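Ondstead 400 Passive Sonar Display Kit

Hydrophone training equipment for museum submarines, naval cadet programs and maritime schools

Product overview

The Ondstead 400 is a bench-mounted training console that teaches students how a submarine crew listens for other vessels. It plays recorded and synthesized underwater sound through a set of headphones and shows the same sound on a waterfall display, so a beginner can match what they hear to what they see. The console does not transmit and does not need a live hydrophone, although one can be connected.

Most of our customers run it in a classroom or inside a preserved boat where the original sonar equipment no longer works. The cabinet fits through a standard submarine hatch when the display is detached. Two people can carry it, and the display goes back on with four hand screws.

What the student does

A training session starts with a quiet sea. The instructor adds contacts from a second screen: a merchant ship with a slow, heavy propeller, a fishing boat, a patrol craft, a diesel submarine running on batteries. The student turns the bearing wheel, finds each contact and writes down a bearing and a blade count. The console keeps a log of where the wheel was pointed and when, and the instructor can play the session back afterward.

The library holds 56 contact types. They are grouped by period, starting with the piston-engine freighters of the 1940s and ending with late Cold War nuclear boats. The nuclear boat sounds are synthesized from general engineering principles and are not copies of any real signature. Weather, sea life and own-ship noise can each be raised or lowered. Raising own-ship speed will drown out the fainter contacts, as it would at sea.

Bearing wheel

The wheel is cast aluminum with a rubber grip. It turns freely in both directions and has a brake that can be set by the instructor. Earlier units had a plastic hub that wore out under heavy use. All units shipped since May have the metal hub, and owners of older consoles can order it as a replacement part from Bretmont. Fitting it requires a hex wrench and removal of the front panel.

Specifications

Display: 24 inches, detachable, with red night lighting
Headphone outputs: 5, each with its own volume control
Contact library: 56 types
Simultaneous contacts: up to 12
Hydrophone input: balanced, for use with a separately powered preamplifier
Power: 120 or 240 volts, switchable at the rear
Operating temperature: 40 to 95 degrees Fahrenheit
Warranty: 2 years, parts and labor

Ordering and payment

Consoles are built to order at our Pritville shop. We take a deposit when the order is placed and the balance before shipping. Purchase orders are accepted from schools, museums and government customers in the United States. Everyone else can pay by bank transfer or by card over the phone. Please do not send card numbers by email.
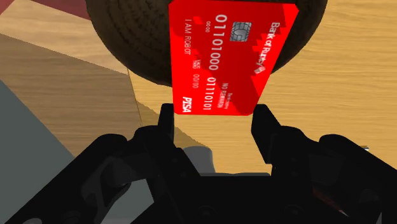 Card payments: call the Pritville office during business hours.

Replacement parts and accessories can be charged in full at the time of the order. Deposits on consoles are refundable until the cabinet has been cut, and we will write to you before that happens.

Accessories

Instructor screen with stand. Included with the console, also sold separately for a second teaching position.

Theodorakopoulos headset. Closed-back, with a replaceable cloth headband and a coiled cord. We recommend this model for use inside a boat, where fans and visitors make an open headset hard to use.

Transit case. Foam-lined, with recessed handles. The display travels in its own compartment.

Printed plotting sheets. Sold in pads of 100.

Installation notes

Allow six inches behind the cabinet for the power and audio cables. In a museum boat, check the condition of the deck under the console before bolting it down – the mounting feet put most of the weight on the two rear bolts. Do not connect the console to the boat's original wiring. Run a separate grounded line from shore power instead.

The console should be switched off at the front panel and left to shut down before power is cut at the rear. Cutting power during a session will not damage the library, but the session log will be lost.

Questions about fit, power or mounting can be sent to Habibur Mollah in technical sales. Please include the width of your narrowest hatch or doorway.

Page updated February 18, 2018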